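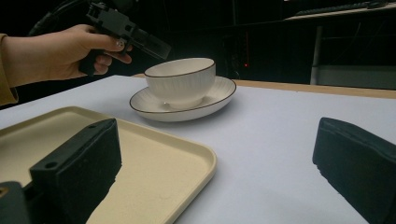 The number was wrong, Valter Fonseca said, and it had been wrong since April. He said it from the doorway with his coat still on.

"Which number."

"The 300."

Mafalda didn't turn round. She had the table up on the left screen, the draft on the right, six hours till the deadline. Cold tea. The table said what it had always said. Policy trained on 300 demonstrations, bowls and trays, did nearly as well as the one trained on all 1116. That was the paper. That was the whole paper, really, the rest was plots.

"It's 300 demos," she said. "I picked them myself."

"You picked them by operator."

"By random seed."

"Look at the seed."

She looked at the seed. Scrolled. Scrolled back. The loader sorted by name before it shuffled, and the shuffle was commented out, and next to it in her own handwriting, if you could call it that, *put back later*.

So. Alphabetical.

"Benavides," she said.

"Kenji Benavides, all the way down. Three hundred of Kenji."

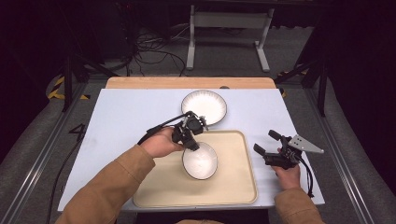 She pulled up the replays anyway, because what else do you do. Kenji's first, ten at a time, small windows all over the screen. Tool in each hand, in low, close, out again. Every one of them the same. Same approach, same height, same tiny wait before the jaws shut. Then everybody else's. Graça came in from the side. Tomás Quintela went fast and corrected late. Mafalda's own were awful, she had forgotten how awful, all wobble.

"Maybe it isn't wrong," she said.

Valter sat down finaly. Coat on.

"We said less data is enough," she said. "It's not that. It's less *people*. One person who does it the same way every time. He's worth the other 800 of us."

"Or he's just easy to copy."

"Isn't that the same thing?"

"No. Move the bowl and ask again."

She hated him a little. He was right, they'd only ever tested with the bowl starting in the usual spots. Kenji's spots. She checked the clock. Five hours and something. The arm in the back room was powered down and Graça Rocha had the key to the cage.

Called Graça. No answer. Called again.

"I'm at dinner," said Graça.

"How far."

A long breath. "Troldale end. I'll come."

They ran it at ten. New starts, bowl shoved up near the far edge where it never went. Kenji's policy first. The arm came down smooth, lovely, that little wait, and closed on nothing. Went up, carried the nothing across, set it down on the tray with great care.

"Again," said Mafalda.

Nothing again. Then nothing. Then a clip of the rim, and Graça swearing and grabbing for the stop.

Then the full set. Ugly thing. It wobbled down the way Mafalda wobbled, missed, came back in from the side, and that was Graça, you could see it was Graça, and it got the bowl. Got it on 5 tries out of the next six. Valter wrote them on the back of a Vinum receipt becuase the log had crashed.

No one said much. Graça ate bread out of her bag.

"It's a different paper," Valter said.

"It's a better one."

"It isn't written."

"I can type."

She struck the title first. Then the abstract, all of it, select and gone, around 500 words she'd been fond of. Typed one line. Deleted it. Typed it again with the names in the right order, and her phone buzzed. Kenji, from home, who'd seen the job running.

*why are you breaking my policy*

"Tell him to come in," she said, "and tell him to bring his wobbly hand."

Valter was already dialing.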